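Hi Kagiso — June update on the Ilia trial, a bit longer than usual because we finally have something to look at besides invoices!

## Where we are

Quick reminder of what you're paying for: Mokoena lends us Ilia, their two-armed tidying kit, and we tell Brondden whether it's worth offering to hotels and spas. The first job on the list is slippers, so most of my month has gone into one shoe rack and a lot of pale slides.
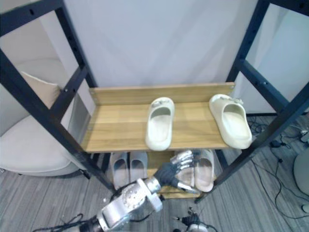 We've logged 200 attempts so far out of the 847 in the plan. I know that sounds slow. Setup ate the first stretch (the wrist calibration had to be redone after a software update), and I'd rather fix the routine now than repeat bad runs all summer. On a decent afternoon we get through 52 attempts, so the pace is much better than the total suggests.

## What I like and what I don't

The hands are the best part of the kit. I went in expecting to want a simple two-jaw gripper, and I've changed my mind — having a thumb gives you so many more ways to get hold of a thick strap. The arms are bulky, though, and planning two of them close together still takes me far too long.

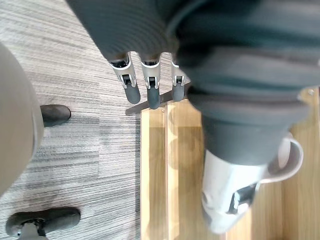 *Fingers pointing down by the table edge, with the other arm close in on the right.*

My other gripe is the manual. It covers the arms nicely and then gives the hands a page and a half! I've been keeping my own notes on finger settings and sent them to Mokoena on Tuesday. They were friendly about it and promised a proper chapter. 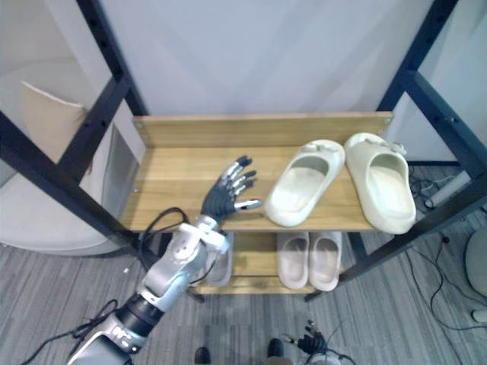 Light colors are next on my worry list. Cream, beige and pale gray slides are what spas buy, so that's what we have to get right, and telling one pair from another is the piece of the software I trust least. Komitz has offered us a matching module to try for free. I'd like to say yes, if you're fine with me spending a few days on it. 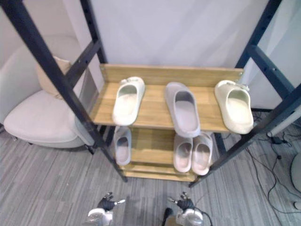 **Do we need more money for the next phase?**

The current budget covers the remaining attempts and the Komitz test. The only extra I'd ask for is $200 for spare fingertips, and that can wait until the July order.

Call me any time after 3 p.m. if you want to talk through the plan.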